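# Carnwood workshop, first look round

Quick page this, more to follow when I get a minute. The big room at Carnwood in May, for the Ullusham lot who keep asking what the space is like before they move their benches over. Captions by Villads Hafstein, typed standing up.

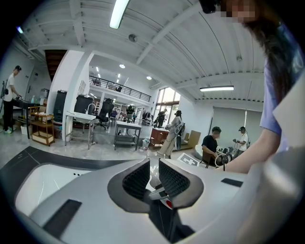

**How long a bench can we bring?**

Anything up to 1220 long is fine. Longer than that and it blocks the way to the stairs, so talk to Stergiou first. Depth is less of a worry.

Ceiling: white, white beams, tube lights on. Lower bit further back has the round downlights. Bright enough for fiddly work I'd say, but bring a lamp if you're fussy.

Dark work table over on the left, in use as you'd expect. Good height for standing at. Please wipe it down after, glue especialy.

Shelving cart, light wood shelves, boxes and small bits on it. Boxes stay on the cart. If you take one to your bench put it back the same day, Stevano was hunting for screws till 11 on Monday night.

Tall black cabinet by the white pillar. Stevano has the key. Don't stack stuff in front of it.

Stairs at the back, dark wood, going up. Handy for storage but not for anything heavy, and no leaving bags on the bottom steps.

Curtained area on the right. Keep the curtain clear of the benches, it catches on everything.

Still to sort:

- hooks for coats and bags
- second broom
- labels for the boxes, proper ones this time
- gap of 1000 between benches, want tape on the floor for that before anyone moves in

Moving in is from the Carnwood side door. Ring Stergiou when your van is outside and he'll come down and open up. Bring your own trolley if you've got one, ours has a wobbly weel.

More pictures of the upstairs next time. V.H.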